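Himeck 20 Liter Dry Bag Backpack: Review After a Season of Boat Trips

Reviewed by Tahsin Kanagaratnam
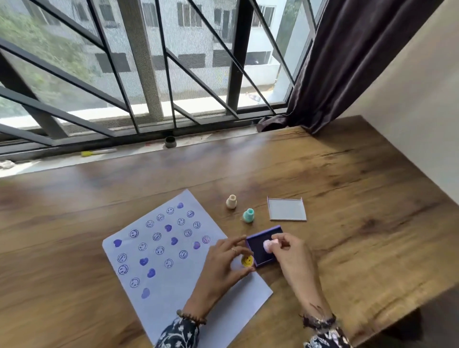
The desk by the window in our room, with the curtain pulled back.

I bought the Himeck before a week of day trips on the water: one snorkeling cruise, a ferry crossing to Jasholm, and a couple of afternoons in rented kayaks. I have used it on and off ever since, so this is based on more than a first look.

The bag is a single tube of coated fabric with a roll top and two shoulder straps. You press the air out, roll the opening down at least three turns and clip the ends together. There is one zippered pocket on the outside. The pocket is not waterproof and the label says so, but I still met a man on the cruise who had put his phone in it. Keep sunscreen and a snack there and nothing else.

Capacity is right for one person on a full day out. Mine held a towel, a change of clothes, a light jacket, a water bottle and a small camera in its own case. For two people it gets tight once the towels go in. Châu Phan, who was traveling with me, has the 8 liter version and found it too small for anything beyond a shirt and her documents.

Waterproofing is the main reason to buy one of these, and I have no complaints. On the snorkeling trip the crew stacked all the bags at the stern, where they took spray for most of the ride out. Everything inside mine was dry when I opened it. It also went over the side of a kayak near the beach and floated until I could grab it. I would not hold it underwater on purpose, and the instructions say not to.

The straps are the weak point. They are thin, the padding stops too high, and the adjusters slip when the webbing is wet. With a light load you can ignore it. On the walk from the ferry landing up to the guesthouse at Irwood, with a full bag, my shoulders were sore before we were halfway. There is a chest strap but no waist belt.

My other problem is getting at things. With a roll top, whatever you want is at the bottom. I ended up sorting everything into small cloth bags, which helped. The Munshi bag that Arif Seneviratne carries has a waterproof side zipper and is much easier to live with, but it costs more and the zipper has to be greased now and then.

Cleaning is simple. Rinse it with fresh water, inside too if sand got in, and hang it upside down and open. The lining takes longer to dry than the outside. If you roll it up damp it will smell by the next day. Mine did once, and a wash with mild dish soap fixed it.

I paid $82 with shipping, which seems a little high given the straps. After all this use the seams are still good and the buckle has not cracked. The printed logo has mostly rubbed off the front.

I would buy it again for boat tours and kayaking, where it spends the day on a deck or between your feet. For longer walks, look for something with a proper harness.

Good: stays dry, floats, tough seams, easy to rinse
Bad: thin straps, adjusters slip when wet, hard to find things inside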